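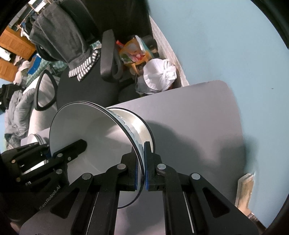 Ticket 1553: right gripper drops out of sync on two-handed bowl task

Project: Dandosus, student robotics club
Status: open

One gripper pinches the enamel bowl's rim; the other reaches across it. When it gets tilted, the right jaw width in the Maveck log freezes at 1398 and stays there until restart. Left side logs fine.

Tried so far
Swapped the cables. Same side fails.
Dropped the log rate to 1000. Froze on run 9.
Rolled back to the May build. No change.

Next: recalibrate the right side, then repeat with a lighter bowl.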